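How to work out a price for a new product when you've got no sales data yet

Posted by Fotis Dimitriou, Thursday, August 15, 2019

Quick one as I'm asked this at nearly every market day. You have a product, you have no history, you need a number on the label. Takes an afternoon. Pen, paper, a spreadsheet if you like them.

Going to use my own launch as the example. Jar of plum chutney, sold under the name Flillon, first batch went out in May from the unit in Drinulthorpe.

Step 1. Get your real cost per unit

Not the ingredients. Everything. Jar, lid, label, the box it travels in, gas, your own hours. People leave out their own hours and then wonder why they're skint by autumn. Pay yourself something, even on paper.

Add it all up for one batch and divide by the jars you can sell. Sellable ones, so take off breakages and the tasters you give away. My first batch was 900 jars and I divided by the full 900. Wrong. Had to redo the whole sheet.

Step 2. Go and look at a shelf

Pick two shops your buyer uses. One cheap, one posh. I did the big supermarket and the Flollgate farm shop. Write down price, weight, and where it sits on the shelf. Then turn every price into price per 100g or you cant compare anything.

Ignore anything on offer. Or note it separately - offers tell you how low the others are willing to go.

Step 3. Choose your spot

Bottom, middle or top. Small makers nearly never win at the bottom, the big firms buy jars cheaper than you can. Middle is crowded. Top needs a reason the buyer can see in a couple of seconds: label, shape of jar, a local name. 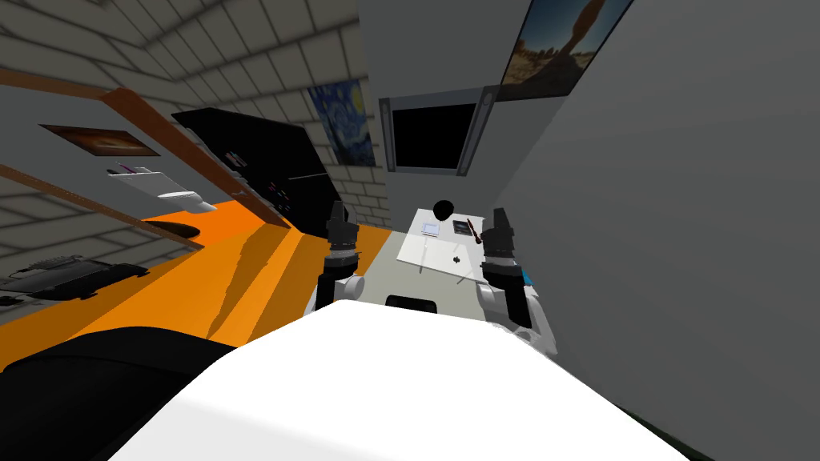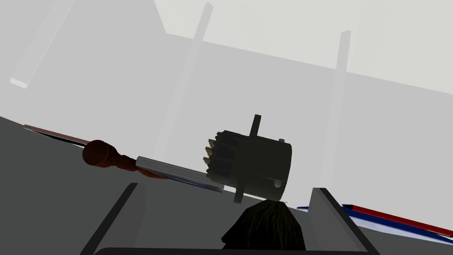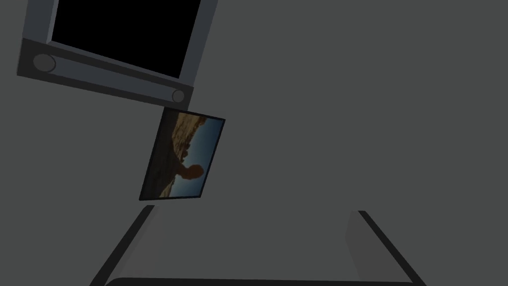
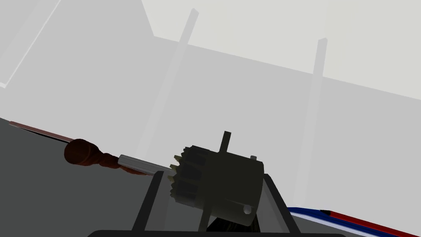

Computer-rendered views.

Step 4. Work backwards from the shop price

Shop price, minus VAT if it applies to you, minus the shop's margin, minus the distributor if there is one. Whats left is yours. Compare with step 1.

I go through Baert for the further away shops and their cut was bigger than I'd guessed, so ask for the figure in writing before you print a single price sticker. If what's left is under your cost, stop. Change the jar size, change the recipe or sell direct. Don't hope volume will fix it, a loss on one jar is a bigger loss on a lot of jars.

Step 5. Test it

Two prices, two similar stalls or shops, same weeks. Keep everything else the same, same label, same height on the shelf if they'll let you. Run it for 3 weeks at least. One weekend tells you mostly about the weather.

Count jars sold AND money left after costs. The dearer one can sell fewer and still leave you better off - mine did.

Step 6. Write it down and leave it alone

Put the price, the date and your reasons on one sheet. Don't fiddle every time a customer pulls a face. Look at it again when a cost changes or when a shop asks for a discount. And if you do put it up, tell your stockists first, before they hear it from the invoice.

Will do a seperate post on multi-packs and gift boxes, the sums are different there.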